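Progress report to the Wickramasinghe Fund, second period
Kitchen table sorting activity, Stamis house
December 19, 2021

Print this page | E-mail this page
6 shares | 0 comments

In this period we continued the work on the kitchen sorting activity, which the Fund supports under the Wendine grant. The aim is the same as in the first report. We want to have one fixed set of everyday kitchen things, and one simple way to lay them out on the table and collect them in a bin, so that every session starts in a similar way.

In November we finished choosing the set. We decided to mix food shapes with tools and cleaning things, as this is what a person finds on a real kitchen table after a meal. We also decided for a wooden table top and a large tray with raised walls in an orange or yellow color. 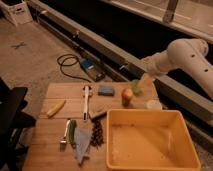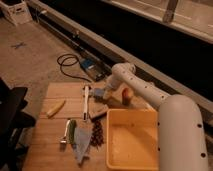
The tray has nothing in it in any of the four views, and the banana shape lies on the left part of the table.
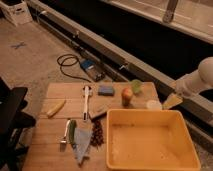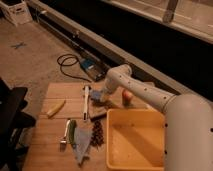

Seung-woo Shin

The layout has changed little from the first period. The tray stays at the right side, and the long green vegetable is kept next to the metal utensil. We tried before to put the grapes in the far corner, but the sessions became slow and we moved them nearer to the tray.

Until now we completed 256 sessions from the 921 which are planned for the whole project. This is less than I promised in the first report. We lost nearly 70 sessions in November when the room at Stamis was closed for floor work, and I ask the Fund to accept a later date for the second payment.

Two points are still open. The light blue piece beside the vegetable does not keep its shape, and each time it must be laid again by hand. Also the small brown block is dark against the light wood and I would like to test a lighter one. Kamol Thongsuk has asked Cekgate for a price and we wait for the answer.

The budget for materials is enough for the next period. I will send the table of costs in a separate letter.

Related items
First progress report, Wendine grant
List of materials for the kitchen set
Room schedule at Stamis
Notes from the Cekgate visit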